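Premby is a benchmark for comparing robot grippers on bin picking, the task of lifting loose objects out of an open container. It was put together by Kwesi Ametepe at Koivisto, a small automation firm, and first released on Wednesday, August 7, 2019. The name covers both the test procedure and the software that scores it.

The benchmark keeps the arm and the controller fixed and changes only the gripper. Each gripper makes 200 attempts, divided into rounds of 40. Between rounds the objects are put back and mixed by hand. An attempt counts as a success when the object leaves the bin and stays held for 13 seconds. 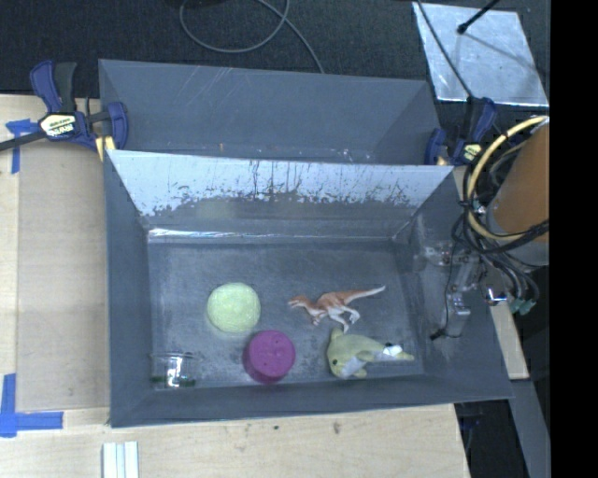
Bins and objects

The bins are gray, with sloping walls, and are clamped to the tabletop so that a hard push does not shift them. Two stand one behind the other. Objects are chosen to differ in shape and surface – a ball, a cylinder, a toy dinosaur, a plush sea animal and a small clear container can all share one bin. Clear objects are included as a test of the camera as much as the gripper.

Blue tape marks on the table are part of the standard layout. Moving a bin during a round voids that round.

Grippers compared

The first release listed results for 17 grippers, among them the two-finger Flirnow and the softer Jadia. The Flirnow did better on hard objects and the Jadia on plush ones. Neither was reliable on objects lying against a wall, where the slope leaves little room for a finger – a separate score for wall picks was added the following April.

Scoring

Results are given as a success rate and as mean time per pick. Dropped objects are recorded separately from missed ones.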